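Ticket 2567 – Suivi patients, module densitométrie
Statut : en attente de confirmation
Ouvert par : Tyyne Karppinen, centre Porard
Pris en charge par : Vivek Negi, assistance Tikside

Mercredi, 9 h 15 – Tyyne Karppinen
Bonjour à toute l'équipe, et pardon d'avance pour la longueur du message ! Depuis la mise à jour, les comptes rendus d'ostéodensitométrie importés de Flastthorpe s'affichent bien dans le dossier, mais le T-score de la hanche apparaît dans la colonne du rachis lombaire. Je l'ai vu chez une patiente suivie pour une maladie de Gaucher, dont je connais les chiffres presque par cœur, et j'ai d'abord cru m'être trompée de page. Le PDF d'origine est correct. J'ai vérifié 34 dossiers avec Esko Räsänen : 28 sont touchés, les six autres ont été saisis à la main.

Mercredi, 10 h 40 – Vivek Negi
Bonjour Tyyne, ne vous excusez surtout pas, un message aussi précis nous fait gagner un temps fou. En attendant, pourriez-vous suspendre l'import automatique (Réglages, puis Échanges, puis Flastthorpe) et lire les valeurs directement sur le PDF ? Il me faudrait aussi le journal d'import et une capture de la page Correspondances – sans nom de patient, bien sûr.

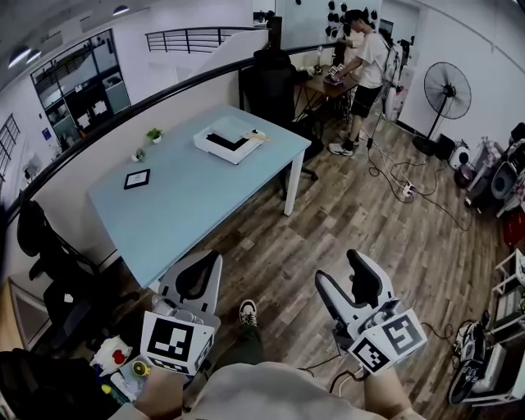

Pièce jointe 1 : table bleu pâle, sol en bois brun

Mercredi, 11 h 25 – Tyyne Karppinen
Import suspendu, journal envoyé par la messagerie sécurisée. Pour la page Correspondances, je n'ai pas les droits, Bayu Siregar vous l'enverra après sa consultation.

Mercredi, 14 h 05 – Vivek Negi
Merci à vous deux, tout est bien arrivé. Le nouveau format place la hanche avant le rachis, et notre table de correspondance lit encore l'ancien ordre. Heikki Väisänen l'a corrigée sur le serveur de test Warraich et les 28 comptes rendus y ressortent comme sur les PDF. Je préfère tout de même que vous en relisiez quelques-uns avant que nous touchions à vos dossiers – surtout ceux des patients sous traitement, où l'on compare d'une année sur l'autre.

Mercredi, 16 h 30 – Tyyne Karppinen
J'en ai relu 15, tous conformes. Esko regarde le reste demain matin et je vous redis. Laissez le ticket ouvert d'ici là, s'il vous plaît, et un grand merci à Heikki !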